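Renemside Shared Workspaces Forum
Facilities and Equipment > Tables, power and cables
Thread: Laptops and external drives on the shared tables, second floor
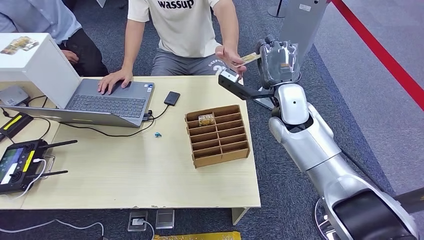 May an external drive be left connected to a laptop on a shared table when the user leaves the room?
The drive must be ejected and put away before the user leaves, even for a short absence. Laptops may stay on the table if the screen is locked.

Posted by: floor2_desk
Thu 15 May

The two lines above are the current text of the table rules for Room 642. The rules are due for revision in November, and this office is collecting remarks from regular users of the room. Please limit replies to the tables, the equipment placed on them, and the cables. Remarks on heating and door access belong in the building thread.

The present text also provides the following:

Cables should run toward the nearest table edge and should not cross another user's work area.
Product boxes may be kept on the table while their contents are in use.
Chargers must be unplugged at the end of the booking.
Items left overnight are taken to the desk and held for 4 working days.

_____

Posted by: m_archive

Our unit supports the rule on drives and asks that it be kept without change. A small drive on a short cable is easily pulled off a table by a sleeve or a bag strap. We had a drive fall in this way last year. The contents were recovered from a second copy, but the work took most of a week.

We would ask for one addition. The rule should state that the drive is to be placed well in from the edge while it is in use.

_____

Posted by: komex_liaison

The Komex group books the room more often than any other unit, and we do not agree with the rule as written. A large transfer can run for several hours. If the user must eject the drive before going to lunch, the transfer has to be started again, and the table is then occupied for longer than necessary.

We propose that a drive may remain connected when a second member of the same group stays at the table. This has been our practice for some time and we have recorded no losses.

_____

Posted by: m_archive

In reply to komex_liaison: the proposal depends on the second person knowing that they are responsible. On a shared table that is often unclear. A person seated nearby may belong to another unit entirely.

Long transfers should be made in the server room, where there is a shelf for the purpose.

_____

Posted by: komex_liaison

The shelf in the server room holds 2 drives and is normally full. We have raised this with the desk before. Until it is extended, the shared tables are the only practical place.

_____

Posted by: liken_office

Liken has no strong view on the drives. Our concern is the cables.

The instruction to run cables toward the nearest edge does not suit the wider tables. When several devices are connected to one laptop, the nearest edge is frequently where the user is sitting, and the cables end up in the lap or under the forearms. We have had better results from bringing them all out on the side away from the user and gathering them with a cloth tie. A loop of slack left on the tabletop does no harm, provided it stays within the user's own part of the table.

We also request that the desk stock cloth ties. The plastic ones have to be cut off, and on one occasion the blade went into the cable.

_____

Posted by: floor2_desk

Thank you. Cloth ties have been ordered in a pack of 1000 for the whole building and will be kept in the drawer beside the printer. Please return them to the drawer after use.

On the server room shelf, the request from Komex was received and has been forwarded to building services. No date has been given.

_____

Posted by: buhler_annex_reading

We write on behalf of the Bühler Annex, which uses the same type of table with a pale wood-grain top. The tops mark easily. Rubber feet on some laptops and docking units leave gray rings if they are not moved for several days. A damp cloth removes most of them. Solvent sprays should not be used, as they have dulled the finish on one of our tables and the patch remains visible.

The rule on product boxes should in our opinion be withdrawn. Boxes take up the corner positions and the contents are rarely put back in them. In the Annex all packaging goes on the low shelf by the door.

_____

Posted by: liken_office

We would object to that. Several of our devices are issued on loan and must be returned in the original box with every part. When the box is on another shelf, small adapters go missing. One box per booking, kept at a corner of the table, seems a fair limit.

_____

Posted by: buhler_annex_reading

One box per booking would be acceptable to us, if the box is removed when the booking ends.

_____

Posted by: floor2_desk

The following will be put forward for the November revision:

Drives: the existing rule stands for now. The Komex proposal will be attached as an alternative text, with the added condition that the responsible person's name is written on the booking sheet.
Drive position: the wording from m_archive is accepted.
Cables: to be brought out on the side away from the user and kept within the user's own area.
Boxes: one per booking, removed at the end.
Cleaning: damp cloth only.

_____

Posted by: m_archive

We maintain our objection to the alternative text on drives and ask that this be noted in the papers.

_____

Posted by: floor2_desk

The objection is noted. The thread will remain open for replies from units that have not yet written.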